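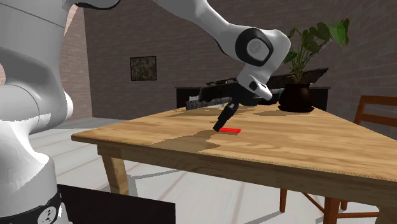 Does putting robots into a packing room mean fewer people in it?

Depends on what the people were doing before. At Drasthorpe the headcount on the sorting floor is the same as it was in November, but hardly anyone has the job they had then.

Drasthorpe handles lost and returned cards. Bank cards, gift cards, library cards, fuel cards, the loyalty ones you sign up for at the till and never think about again. They come in by the sack. Someone opens the envelope, lays the card flat, reads it, puts it in a tray. For years that was the whole job, and it was done by hand at long benches under bad light with the radio going.

Now the reading and picking are being handed over, bit by bit, to arms supplied by Hiteck. The software is called Prornar and most of the floor spends at least part of the shift with it, on a screen, in simulation. Teaching it. Correcting it. Swearing at it, some days.

It was not an easy sell. The first staff meeting ran well past knock-off and got loud. People wanted to know about hours, about pay grades, about what happens to someone who is 58 and has never used a computer for anything but email. Fair questions. Some got answers that night, some got them weeks later in a memo, and the one about pay grades is still being argued. 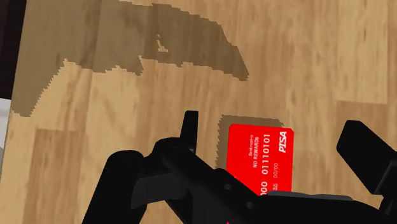
Thin flat things are the hard part, ask anyone who has tried to get a coin off a counter with gloves on. Sorters with years on the bench slide a card to the edge with a fingertip and pinch it there, they don't know they're doing it. A gripper has to be told. In the simulated runs the card is a joke one, bright red, NO REWARDS printed across it and PISA up in the corner, sitting between black jaws on a wood surface, and a trainer's morning can go entirely on what the fingers should do next. Come in flat? Tip it? Go for the short side or the long? The woman who runs the early shift reckons she has explained more about her own hands this summer than in the whole of her working life.

That's the change people talk about most, when you get them on their own at smoko. The old job was in the wrists and the back. The new one is in the head, and you take it home. One sorter told me she lies awake thinking about angles. Another misses the quiet of it, the bench work, being able to think about the footy all day and still hit target. He isn't being sentimental, he just liked it.

Others wouldn't go back for anything. Sore thumbs are the trade's complaint and there are fewer of them in the first aid book. A bloke who came over from the Honda dealership up the road, parts counter, says it is the first place he's worked where they asked him how a thing should be done before they bought the thing.

The targets have moved too, and not everyone is happy about how. A sorter used to be good for 600 cards a shift. The arm bench was promised at 895, and management put that figure on the wall before a single arm was bolted down, wich was a mistake and they admit it now. Trainers don't have a card count at all. They have sessions logged, and there is a feeling that sessions are easy to pad and hard to argue with. The union rep wants something better in the next agreement. So does the floor manager, as it happens, though they can't agree what.

Training was the other sore point. Two days, it was meant to be. Two days! It's closer to three weeks before anyone is much use in Prornar, and the people doing the showing were pulled off the benches to do it, so the sacks backed up in the corridor and everybody else copped the overtime. A second round of training is budgeted for, with temps to cover this time.

And there's still a hand bench. Bent cards, snapped cards, cards stuck to chewing gum or to other cards, anything in a foreign alphabet. It used to be where new starters went. These days it's rostered and people swap shifts to get on to it. Radio's still there, same station.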